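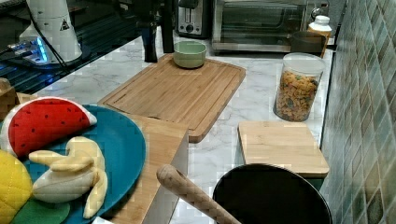

## 3. Kitchen counters and where things get put down

Figure 1. A crowded counter of the kind discussed in 3.2. Pale veined marble, glossy green tile behind, cooktop at upper left.

### 3.1 Sample and method

Households were recruited by letter in November, 400 letters sent, 86 replies, 49 kept after dropping rentals shorter than a year and two kitchens in the middle of a refit. Each household filled in a put-down diary for a week. Every time somebody set an item on the counter and walked away they wrote what, where, and whether it had a home somewhere else. Eluned Morris did most of the coding, Dilwyn Ellis the second pass. Disagreements went to Seren Morgan and her call was final.

Diary quality was uneven. Evenings good, mornings poor. Several people wrote "the usual" for breakfast and we had to phone them. Entries we could not pin down are left out of Table 2 but kept in the totals, see the note there.

We follow Prothero's split between *stay* items (live on the counter), *pass* items (on their way to a cupboard or another room) and *stray* items (don't belong in a kitchen at all). Toys, mail, keys, chargers. The split is not clean. A bread knife left out all week is a pass item by intention and a stay item by any other measure — we coded by what the diary said, not by time.

### 3.2 Crowding

Stay items were the steadiest part of the record. Almost no change from one day to the next in most homes. What moved the total up and down was strays, and in homes with children under eight strays were mostly toys. Plush toys and play food turn up often, next to real food and appliances, as in Fig. 1. Parents tended to log these late or not at all. Eduardo Lumanlan noticed this first, in the Lloyd Street diaries, and we went back and re-asked the whole group. The re-ask added around 150 entries, nearly all of them toys.

The corner by the cooktop filled first in most kitchens. We expected the sink side. Possible reasons: the outlets are there, people stand there longest, the surface is already half taken up so one more thing does not register. We can't separate these with diary data. A glass cooktop may also get treated as extra counter when it is off, and a few diaries say this outright ("put the groceries on the stove, only flat place left").

Counter length did not predict crowding. Longer counters held more stuff, but the part left free for chopping came out much the same. Two households with very short counters kept them nearly bare and both said it was becuase they had to.

### 3.3 Finish and color

Weak results. Respondents with busy or veined surfaces reported being less bothered by clutter than those with plain ones, but the plain group is small and mostly from the one building on Koder Road. Backsplash color made no difference we could find. Ellis thinks the question was badly worded and he is probably right, it asked about "the wall" and some people answered about paint. It will be re-worded for the second round.

Cleaning is taken up in section 4, along with the wipe-down counts.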